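Folding as Coursework: The Manipulation Studio at Stendenstead

When the engineering program at Stendenstead opened its manipulation studio in October, 50 students applied for 22 places. The course has no final examination. Teams of two are given access to a robot arm and one household task, and they are graded on a written log of every attempt they make.

Dong-hyun Ryu, who leads the studio, chose cloth as the theme for the first term. Rigid parts hold their shape when a gripper closes on them. Fabric does not, and a program written for one fold may fail on the next. Students are therefore asked to describe each grasp in writing before they run it, including where the fingers will close and how far the arm will lift.

The longest log to date belongs to the team known as Danladi, which recorded 41 attempts with a striped cloth before submitting its first report.
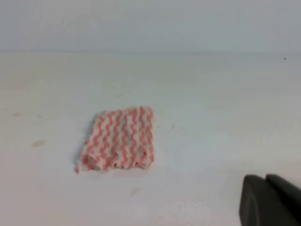
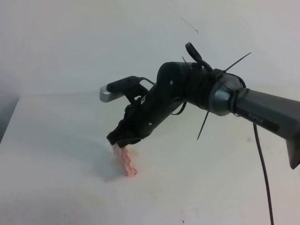
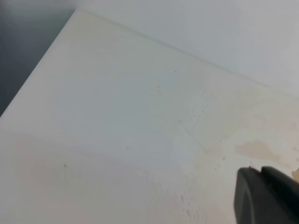

Reports are read by another team before they reach the instructor. Reviewers must be able to repeat an attempt from the text alone, and a log that cannot be followed is returned for revision. The Tredthorpe campus will adopt the same format next year, with paper bags and cardboard sleeves in place of cloth.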